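Data > Personal Finance > Fee Schedules > likari-fees

Search datasets Go

# likari-fees

Fee schedules from low-cost online investment services, transcribed by hand into one table. Built at Vovbridge for the Likari cost comparison tool and released separately for anyone who wants the numbers without the tool.

Version 2, released 16 Aug 2019. Maintainers: Zhiqiang Pan, Tianyou Gu.

## What is in it

The main file, `fees.csv`, has 530 rows. Each row is one charge on one account type at one provider. A provider that charges a platform fee in three bands has three rows for it, plus one for each other charge it publishes.

Columns:

- `provider_id` — short code, matched to a name in `providers.csv`
- `account_type` — taxable, retirement, or custodial
- `charge_type` — platform, advice, fund, trading, transfer, or closing
- `band_low`, `band_high` — balance range in dollars; `band_high` is empty for the top band
- `rate` — yearly percentage, written as 0.35 for 0.35%
- `flat` — dollar amount, used when the charge is not a percentage
- `note` — free text, often empty

A row has either a `rate` or a `flat`. Seven rows have both, where the provider adds a fixed amount to a percentage. Do not drop these as errors.

## How it was collected

We read the public fee page and the account agreement for each provider. When the two disagreed, we used the agreement and said so in `note`. Zhiqiang entered the rows and Tianyou checked them against the saved pages. Promotional rates were left out, even long-running ones. A fee waiver tied to a minimum deposit was kept as its own band.

Fund costs are harder. Most providers publish a range for their model portfolios, and we recorded the middle-risk portfolio only. If there was no middle portfolio we took the one closest to 60% stocks.

## Loading

```
import pandas as pd
fees = pd.read_csv("fees.csv", dtype={"provider_id": str})
```

Leave out the `dtype` and provider codes with leading zeros will break.

## Known problems

- Tiered fees are applied two ways in practice: on the whole balance, or only on the part inside each band. The `note` column says which when the provider does. Otherwise it is blank, and we have not guessed.
- Grirnia changed its transfer fee while version 1 was being checked. Version 2 has the new fee.
- Closing charges under $200 were skipped in version 1. They are now included, so totals will not match between versions.
- Cash interest kept by the provider is a real cost to the customer and is not covered.

## Related sets

The Kang collection is stored in the same repository under `kang/`. It has its own card and license and shares no columns with this one.
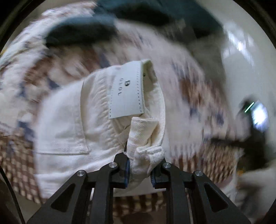

*Off-white denim, gripper jaws closed on a fold.*

## License and use

CC BY 4.0. Please cite the version number. The rates are a record of what was published at the time and should not be used to quote a price to a customer.

Corrections are welcome as issues. Include the provider code and a link to the page with the right figure. The next refresh is planned for September.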